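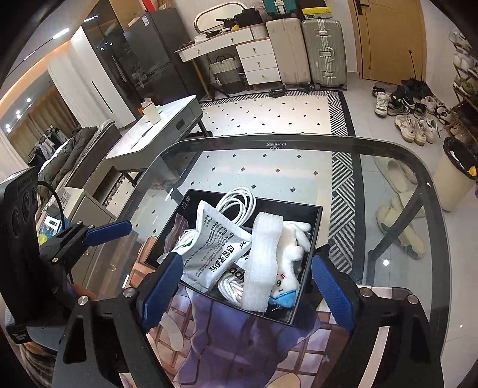
Ralar Home Services
Progress report to the Gollent Workplace Fund
Period ending March 31, 2021
Prepared by Hanna Prokopenko, operations

Where the project is up to

The grant pays for the first stage of Gimov, our project to bring some automation into the tidying and packing side of the business. At the last report we had the tools on order and no one trained. Since then we have started regular work with the hand-held grippers in furnished homes, using our own cleaning and packing staff, and the first recordings have gone to Helmy, who are building the arm that will learn from them.

Four people are now trained. Svitlana Stetsiuk and Yevdokiia Kobzar came over from the packing team, and the other two came from regular house cleans. Cormac Kavanagh looks after the equipment and the files. Lok-yiu Kwan is our contact at Helmy and visits when there is a change to the tool or the task list.

We are behind on one thing, the trial of the arm itself, and that is covered further down.

What the work is

A worker does an ordinary household job with the gripper in place of a hand: picking up a box of odds and ends and moving it to another surface, putting shoes back on a rack, clearing a table. Each job is done several times, with the items moved around in between. The homes are left as they are found. We tried tidying first, and Lok-yiu asked us to stop, as the arm will have to cope with rooms that have bags, shoes and coats lying about.

The agreed list for this stage had 10 kinds of task. We have done all of them except bed linen, where the fingers slip on fitted sheets. Helmy have suggested a softer finger pad and we expect to try it next quarter.

Open boxes were harder than we thought. If the sides are thin they bow in when the fingers close, and if the contents are all at one end the box tips. Yevdokiia found that it helps to take the box nearer its heavy end and to lift slowly, and that is now in the written instructions. Cables are a nuisance in every home. They catch on whatever is beside them and come out in a lump.

What has changed for staff

This is the part your letter asked us to say more about.

Pay. Gripper work is paid at the packing rate plus a small loading. Svitlana raised early on that the cleaners moving across would otherwise have been on less than the packers for the same work. She was right and it was fixed, with back pay.

Hours. Shifts on the tool are capped at four hours, with a change of hand or a change of person inside that. We began with full days and it was too much. Yevdokiia reported a sore wrist in the second week and one of the cleaners said the same soon after. Both are fine now. The tool is not heavy to pick up, but it is heavy to hold out over a table while you line up the fingers. The rest of the day is spent on normal duties, which most of the group say they prefer anyway.

Skill. The trained staff have become quite particular about how objects should be held, and they write the notes that go with each batch. Helmy used to write these themselves from the recordings. They have told us the staff notes are better, as they say which attempts felt wrong and why. We would like to see this recognised as part of the job and have drafted a new position description. A copy is attached for comment.

Job security. Every person asked about this at the first meeting and they still ask. Our written undertaking stands: no one loses hours because of Gimov during the grant period. Beyond that we have been careful not to promise what we can't be sure of. Svitlana put it this way at the staff meeting: "I don't mind teaching it. I want to know what I'm doing the year after." I think that is a fair question and we don't have a full answer. What we can say is that lifting and carrying boxes is the part of packing jobs that causes most of our strain injuries, and it is the part we want the arm to take first. Talking to clients, deciding what goes where and handling anything fragile would stay with people.

Privacy. Clients sign a separate consent before any recording in their home, and staff can ask for a recording to be deleted without giving a reason. This has been used twice. Cormac removes the files the same day and confirms it in writing.

What has not gone well

The arm trial has moved to October. Helmy had trouble getting a part and there is not much we could have done about it. Our staff had been told to expect it sooner, and some were let down – they wanted to see what their work was for. Lok-yiu has offered to bring a bench version in before then.

We also lost a batch of recordings when a storage card was wiped before copying. Cormac now signs each card in and out.

Travel between homes takes more paid time than we allowed for.

Spending

Equipment is 100 per cent spent. Training is under budget. Wages are around 4 per cent over, nearly all of it travel time and the shorter shifts. We ask for your approval to move the training underspend across to wages. No extra money is requested.

Next quarter

Test the softer finger pad on bed linen.
Train two more staff, chosen from those who have asked.
Settle the new position description with staff and with you.
Hold the bench demonstration, with paid time for anyone who wants to come.

Please send questions on the budget to me and on the equipment to Cormac.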